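A Morning at Kaplan's Open Day in Fliltmont

The coffee was ready at 9 and the robots were ready at 10, so we had an hour to admire the lanyards.

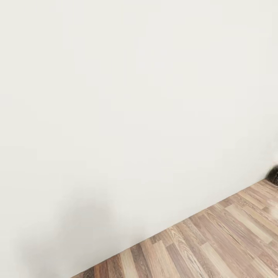 Kaplan runs its floor-cleaning robots through simulated rooms before they get near a real corridor. Beril Uysal, who used to clean the Clutus offices at night, now spends her shift picking out the runs where the software got confused by a plain wall. She went through 92 of them the day before we came. Her knees approve of the new job - her eyes have filed a complaint.

The old night crew was 3 people. Two retrained and one went to drive a bus, and he sends them pictures of sunrises. Lovisa Westerberg, our guide, called this "a smooth transition" and walked a little faster.

I asked Beril what she missed. The radio, she said, and finishing at a set time. The simulator can always make another room.

Lunch was sandwiches. Crumbs were swept up by a man with a broom.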